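Budgeting for a two-arm robot: one gripper type or two?
Posted in Equipment and Purchasing, 10 May 2024

Eluned Bevan
We're putting together a budget for a two-arm mobile unit to do light kitchen and dining work: clearing a table, moving dishes to the counter, putting small things away. Nothing has been ordered. Before we spend anything on hardware we're running the jobs in simulation, and I've been at that since April.

The supplier (Estmont) has quoted the base unit with a matched pair of grippers. A second set in a different style adds $626, and the extended service plan is another $1,000. My manager would like to drop one of those. The jobs cover small pieces, cutlery, a plate, a tray with raised edges and fruit, plus whatever ends up on the counter.

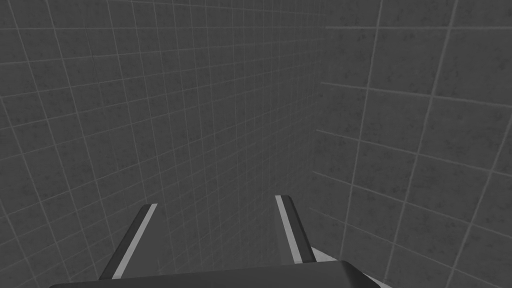
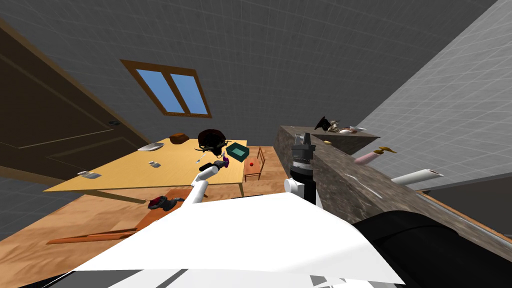
Is the second set worth it, or should the money go to service? Also happy to hear what people leave out of a first budget and regret later.

Bleddyn Ruddock
I'd keep the service plan and hold off on the second set. Flat parallel fingers will do more than you expect on small items. Plates and trays are the weak point, as the flat ones sit low and there isn't much to get hold of. Try those first in the sim and write down every failed grasp. If most of the failures are on two or three items, ask Estmont whether they sell replacement fingertips on their own. We paid $100 a pair for softer tips from Dafis and never bought the full set.

Things we left out of our first budget:
Freight and unpacking
A spare cable for each arm
Staff time for setup, by far the biggest one
Floor work. A rug edge or a door sill can stop a small base dead, so measure yours before you order.

Also check the reach against your real counter height. Ours was fine in the model and then the countertop in the actual room was a good bit higher - the model had been built from an old drawing.

Irén Balogh
Depends on the warranty. Some cover the grippers for the first year and some don't, so read that before paying for service twice. I wouldn't go by the sim alone for cutlery.

Meirion Penry
get the second set, you'll want it eventually and the price only goes up

Eluned Bevan
Thanks all. I've asked Estmont for the warranty wording and a price on fingertips by themselves. Bleddyn, our counter heights came off a drawing too, so I'll go and measure.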